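短柄清洁刷与深灰色周转箱试用评测

评测类别:清洁用品与收纳容器
样品:Brolero 黑白双色清洁刷;Nultton 大号周转箱

本次评测应采购部门要求进行,目的是确定两类样品是否适合列入下一年度的日常耗材目录。样品于四月到货,经登记后分发至两个使用部门,试用期60天。评测意见由 Odette Collet 汇总,使用部门书面反馈一并存档。

一、清洁刷

该刷刷毛为黑色,排列较密,沿刷身一侧呈条状分布;刷身为白色,表面光滑,向柄部逐渐收窄,末端为一小段黑色短柄。握持时重心偏向刷头,清理箱体转角及斜壁与底面交接处较为顺手。试用部门普遍认为,白色刷身便于在深色环境中辨认,遗落在箱内时容易发现。

不足之处有二。其一,柄端偏短,戴厚手套操作时握持余量不足,较长时间使用后手部易感疲劳。其二,刷毛偏硬,用于去除干结灰尘效果良好,用于光面塑料件则须控制力度。该刷未配挂孔,存放时只能平置或另备挂架,建议供货方在后续批次中予以改进。

二、周转箱

周转箱为矩形,容积较大,适合集中放置形状不一的小型物件。箱壁内侧带有斜面,物件滑落后自然归于底部,取放时不必反复翻找。箱底经日常使用后出现浅色磨痕,并有灰尘附着,属外观变化,试用期内未见影响承载的情形。

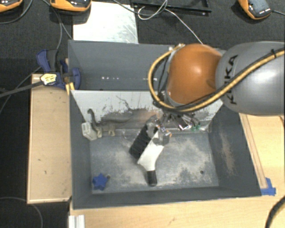
Heather Tawhiri 对上述结论有不同看法:箱底磨痕虽不影响承载,但粗糙处更易积灰,清扫频次势必增加,相应工时应计入使用成本。她所在部门每周四清理一次,浅色灰迹仍不易一次刷净,须以湿布复擦。她同时建议,箱内如存放玩具类小件,应先行取出再清扫,以免细小部件被刷毛带入角落。

上述意见已予采纳,并据此调整周转箱的维护说明。清扫周期由使用部门按实际情况自行确定,但不得少于每周一次;湿擦后须待箱底完全干燥方可放回物件。

三、评分与建议

清洁刷综合得分90分(满分100分),建议列入目录,首批订购900把。周转箱暂列备选,待供货方提供箱底耐磨处理方案后再行复评。复评事宜由 Qiuyue Dai 负责联络,各部门如有补充意见,请以书面形式提交。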